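From: Margit Jakab
To: Grarnthorpe Bread List
Subject: Re: [grarnthorpe-bread] rye starter gone sluggish, and a question about the old recipe

Dear Zane, and hello everybody else,

I read your message twice over my coffee this morning and then once more after lunch, and I've been composing an answer in my head ever since, so please forgive me if this runs on. I've answered in pieces underneath what you wrote.

Zane Dzene wrote:
> Hi all, I've been keeping my rye starter going since
> the fall and until this month it doubled like clockwork.
> Now it takes all day to get going, and the loaf comes out
> dense and a bit gummy toward the bottom. Same flour,
> same jar, same everything. Should I throw it out
> and start again?

Oh please don't throw it out! I don't think there's a thing wrong with it that a week of kindness won't fix. It's February, and your kitchen is colder than you think it is. Mine certainly is. The thermostat in our hallway claims one thing and the counter by the window, where I used to keep my jar, is another country altogether. Move it up high, on top of the refrigerator if you have room, or into the oven with only the light on. (Tape a note to the oven door. I baked a jar once, lid and all, and the smell stayed in the curtains until Easter.)

While it's getting its strength back, feed it twice a day and keep only a spoonful of the old each time. I know that feels stingy. When I was starting out I always held back too much, half a jar or more, and the poor thing ate through its supper in no time and sat there hungry and sour till I remembered it. A spoonful of starter, a good heap of fresh rye, and water that feels warm on your wrist. Don't bake with it until it has risen well three feedings in a row.

> Also, has anyone baked the caraway loaf from the old
> Julimau pamphlet? It says to use "a quick oven" and
> leave it in "until it answers," and I have no idea
> what either of those means.

I have, many times, and I love that you found a copy. Mine is a photocopy of a photocopy that Ludger Nolte passed to me, and the date on the cover is 1879, though Ludger believes the caraway loaf was added in a later printing and he may well be right, he usually is on that kind of thing. "Until it answers" means until it sounds hollow when you knock on the bottom. My grandmother said it too, in Hungarian, and she would hold the loaf up to her ear like a telephone.

As for the quick oven, I start as hot as mine will go, give it 18 minutes with a pan of water on the rack underneath, then turn it well down and leave it for another 55. That's for a loaf made with 700 grams of flour in all, two thirds of it rye. If yours is smaller, take time off the second part and leave the first part alone. And then comes the hard bit, which is to wrap it in a towel and not cut it until the next day. I wonder whether that's part of your gummy trouble, Zane. Were you slicing it the same evening? Rye needs the night to set itself, and it will stick to the knife like glue if you don't let it.

> Last one, sorry! Is coarse rye worth ordering or should
> I make do with what the supermarket has?

Don't be sorry, this is what the list is for. I bake with supermarket rye half the year and nobody at my table has complained. But if you'd like to try the coarse kind, Tobias Haverford puts in an order with the Fimska mill every couple of months and is glad to add a bag for anyone who writes to him first. It drinks more water than you expect, so make the dough wetter than seems decent and let it sit a good while before you decide it needs flour. It should be closer to mortar than to dough. Wet your hands and smooth it into the tin and don't try to knead it. I spent a whole winter trying to knead rye and have nothing to show for it except stronger forearms.

Jolán Medve has been soaking stale crusts overnight and working them into the next batch, which she says keeps the loaf moist for days longer. I tried it last week with the heel of a very dark one and the color was beautiful. Jolán, would you send us your amounts? I guessed at mine and I think I used too much, as the middle sank a little.

One more thing while I have everyone. I still have a long loaf tin with a dented corner that came home with me after the last swap, and it isn't mine. It's a good heavy one and somebody must be missing it. Write to me off the list and I'll bring it along next time.

Zane, do let us know how the jar gets on. Give it the week. And if it really does give up, I'll dry some of mine on baking paper and put it in the mail for you, it travels very well in an ordinary envelope.

Warmly,
Margit
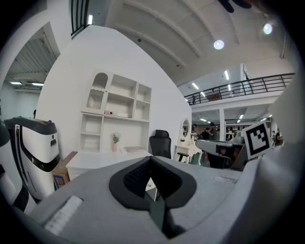
P.S. I forgot the caraway! Toast it in a dry pan first, just until you can smell it, and crush half and leave the other half whole. The pamphlet leaves that out, but Ludger does it and so do I.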